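Part 3: Fitting the replacement board

I've done this swap on my own Caron clock radio more often than I'd like, so trust me on the order. Give yourself an evening and a clear table.

1. Unplug the radio and leave it alone for 12 minutes. I go make coffee.

2. Undo the 8 screws on the back. The two by the antenna are longer, so keep them apart from the rest!

3. Pull the speaker plug straight out, holding the plug and never the wires.

4. Lift the old board out (it sticks a little on the left) and put it somewhere safe. You may want parts off it later.

Caution: hold any board by its edges. I keep new ones in a plastic tray until the very last second – fingerprints and solder joints don't get along.

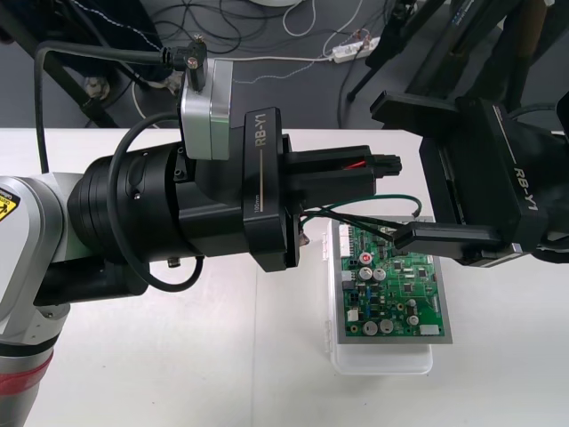
STEP 5 ONWARD: PUTTING IT BACK

5. Check the sticker on the new board. You want part 2314, the one Trikosico sells for the Caron. The 420 looks almost the same and won't fit, ask me how I know.

6. Lower it in, antenna side first, and push the speaker plug home until it clicks.

7. Put the screws back loosely, then tighten them corner to corner.

Note: the clock will blink when you plug it in. Setting the time is in Part 4.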